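Rev 2, 27 Sep 2022. Replaces the old sheet taped inside the supply closet. Questions to Sioned Price, front desk.

# Section 4: Small table bin (Tosel pedal type)

Covers unwrapping, lining, daily use, emptying. For the floor bins see Section 5. Different liners, different lid, don't mix them up.

## 4.1 Before you start

You need:

- the bin, still in its box
- one roll of small clear liners (Griluvside, 100 to a roll, closet shelf 2)
- dry cloth
- a table with nothing on it you care about

Do the set-up on a table, not on your knees. Much easier to see the rim.

**Caution:** no box cutter past the outer tape. Shahram went through the carton and put a long scratch in the last one. Fingers only after the tape.

## 4.2 Unwrap

1. Cut the tape, open the flaps, lift the bin out by the body. Not by the lid.
2. Peel the film off the body. Start at the bottom, there's usualy a loose end there.
3. Peel the film off the lid separately. Small piece, easy to miss.
4. Check the pedal. If there's a cardboard wedge under it, pull it straight out toward you.
5. Squeeze all the film into one tight bundle as you go.
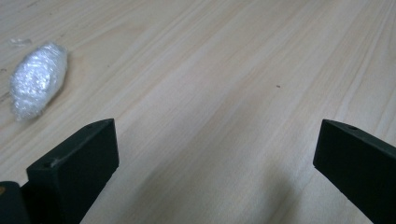
6. Run your palm over the table for torn bits. Clear film on pale wood, you will feel it before you see it. Little scraps stick to sleeves and end up all over the carpet.
7. Wipe the inside of the bin with the dry cloth. Dry. Water leaves spots and then the liner sticks.

Note: film goes in the soft plastics bag by the back door. Carton gets flattened and goes with cardboard. The instruction leaflet can go too, it only covers the bigger model anyway.

## 4.3 Fit the liner

1. Open the lid all the way, until it stands up by itself behind the opening. Half open it drops on your knuckles.
2. Tear off ONE liner. They come in pairs if you pull fast.
3. Rub the top edge between finger and thumb to get it open. Shake once.
4. Drop it in, push the bottom down with a fist. Corners too.
5. Fold the top edge out over the rim, all the way round. Do the back first, near the hinge, that's the fiddly part. Then sides, then front.
6. Smooth the fold down flat. An inch or so of overlap is plenty.
7. Keep the fold clear of the hinges. Caught plastic stops the lid closing and tears the bag.

**Caution:** don't knot the liner at the side to take up slack. The knot sits under the lid and the lid stays up. If there's that much slack you have a floor bin liner, go back to the closet.

Too much air trapped under the bag? Lift one edge, press down inside, fold the edge back. Takes a second.

## 4.4 Check it

1. Press the pedal. Lid should come up without dragging.
2. Let go. Should come down on its own and sit level.
3. Look through the body. Liner should be hanging down inside, not bunched up at the top.
4. Lid sits crooked: take the liner off, try again with no liner. Still crooked, tell Sioned, we have spare lids from the Xolalpa order.

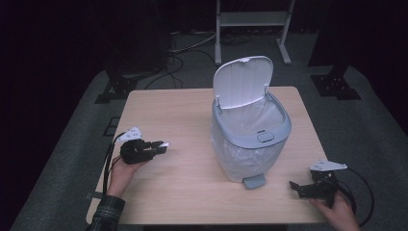 Do the pedal test three or four times, not once. A badly folded liner often holds for the first press and slips on the second or third.

Then put the bin where it's going. Pedal facing out, back clear of the wall by a hand's width so the lid has room to stand up.

## 4.5 Daily use

- Dry waste only. Wrappers, tissues, paper scraps, packing film if the soft plastics bag is full.
- No tea bags, no fruit, no coffee cups with anything left in them.
- No batteries. Ever.
- On a desk or counter you can press the pedal by hand or just lift the lid. Either is fine. Don't yank it.

## 4.6 Emptying

1. Lid fully open.
2. Unfold the liner from the rim, front first this time.
3. Gather, twist, tie. Then lift straight up.
4. Check the bottom for anything that fell through.
5. New liner, back to 4.3.

Empty at the end of the day or when it's two thirds full, whichever is first. Overfilled ones split on the way out and you're picking staples out of the carpet.

Last liner on the roll: write it on the closet list. Montserrat Manríquez orders from Steklow in December and whatever isnt on the list doesn't get ordered.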